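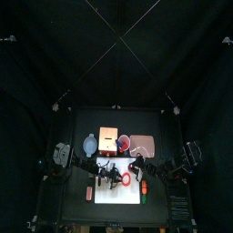

¿Se puede meter en el lavavajillas? Mejor a mano, con agua tibia y una esponja suave; el calor fuerte acaba abombando la base.

Escurridor plegable Zarent - 46 cm de largo, 139 g

Lo tengo en la tienda desde agosto y es el que uso en mi propia cocina, así que de este puedo hablar con ganas. Se abre de un tirón, aguanta hasta 5 kg de platos y plegado cabe en el hueco tonto que queda junto al horno (¡por fin sirve para algo!).

Antes vendía el de Alteck, que era más bonito, pero las patas bailaban muchísimo y me cansé de las devoluciones.
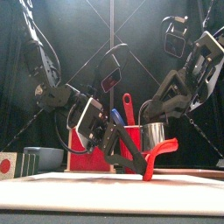
Las del Zarent llevan goma y no se mueven ni cuando apilas las cazuelas a lo bruto. Mahsa Shojaei, clienta de siempre, se llevó uno para casa y al mes volvió a por otro para la caravana.

Lo único que le cambiaría es la bandeja de goteo: es bajita y hay que vaciarla a menudo - yo lo hago cada noche y listo.

Colores: gris y verde. Precio: 40 euros, envío incluido en la península. Si lo quieres en verde, escríbeme antes, que me quedan pocos.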